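2/25/20

The copper came to 706 grams, box not included. I know this because Masanobu weighed it and then wrote the figure on the back of my hand, where it has so far survived two washings.

I had promised myself that today would be the day I did something about the wrapping. Everything that comes to us in yellow plastic leaves some of the yellow plastic behind. It clings to sleeves. I found a strip of it in my lunch, which was rice, so at least it was easy to spot. Haruna says cut the film along the bottom and peel it up in one go. I have tried this and ended up wearing most of it.

So I did the mat instead. I wiped it from the far side toward me, the way Fumiko taught me, and then from left to right, the way she now says she taught me. The green is a good color for a work table if you like to know exactly where every speck has landed. The scuffs don't come off. I've given them soap, an eraser and more than 2 evenings of my life, and they look the same as they did in June, possibly a little cleaner around the edges.

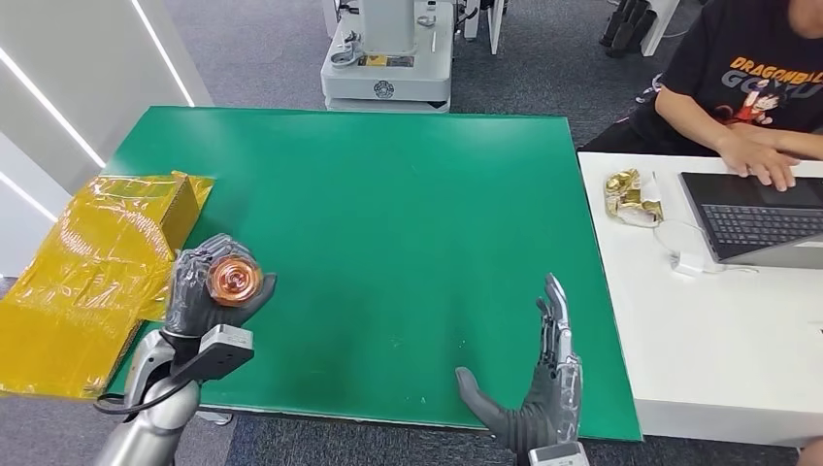 Eilif wants the wrapped box off the table altogether, and says a table is for the thing you are working on and the floor is for the thing you are about to work on. I said the floor is carpet, and the carpet already has plenty standing on it. He said then get a shelf. We have been getting a shelf for as long as I've worked here. There is a Skamance catalog with the page folded down, and the fold has started to tear.

The round copper-colored thing is the only object in the place I'm fond of. It throws orange on whatever is near it and makes the gray parts of the day look expensive. Asuka thinks I should stop polishing it. I told her I don't polish it, I only handle it a lot with a cloth in my hand.

Left undone: the film, the shelf, the white desk (Haruna's half and my half have merged, and I think I lost). Tomorrow I'll cut along the bottom. Or the top. Went home with tape on my shoe.

Print this entry | E-mail this entry

Comments (3)

Haruna: Your half was always the left. I have moved your mug.

tinplate_jo: Try a hairdryer on low for the sticky bits of film. Keep it well back from the mat.

M.H.: 706 was with the cloth on the scale. Sorry.

We use cookies to remember your settings. By reading on you accept this. OK | More information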